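## Sharing one link: our notes on the Kohlhase board

We picked this topic back in October, when the department's old Vendow workstation was due to be scrapped and we asked, rather hopefully, if we could keep it. It has a Kohlhase board with two storage slots behind the chipset, and we wanted to find out how much they get in each other's way when both are busy.

Our test copied a folder of 400 large files, first to one drive and then to both together. We ran each version 18 times (it made for some long evenings in the Skeltcombe lab, but the kettle is good!) and threw away any run where the Mistovus monitoring tool had crashed, 11 in all.

With both drives working, each one lost 40 per cent of its speed. We had expected a bigger drop, and we spent a happy afternoon arguing over why.

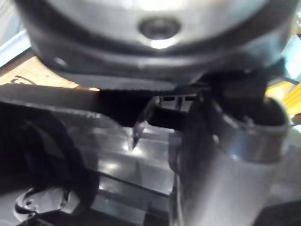
Part of the answer may be the write cache, which we left switched on throughout. If we had another term we would turn it off and repeat the whole lot, and try a network card on the same link as well.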